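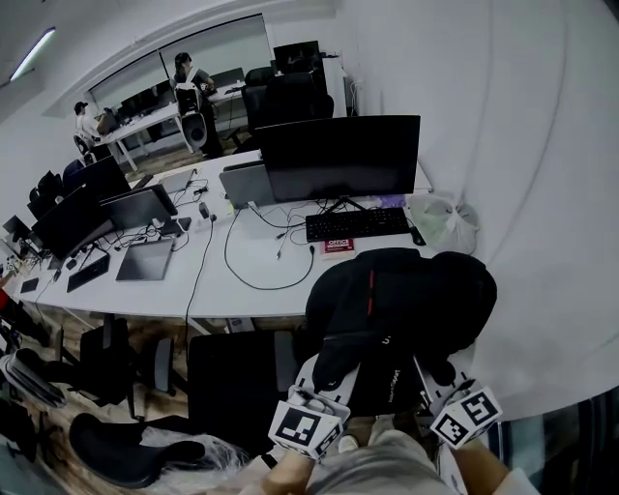

Filed under: Guides > E-readers > Importing books

4.2 Adding a book to the Cisora library

1. Connect the reader and wait for the Vik icon.
2. Copy the EPUB file to the Books folder. File names may have up to 40 characters.
3. Select Library > Refresh.
4. Check the author and title fields — popular science titles often arrive with the subtitle in the wrong field.

Note: Footnotes open in a panel from version 5 onwards.

Caution: Do not unplug the reader during a refresh.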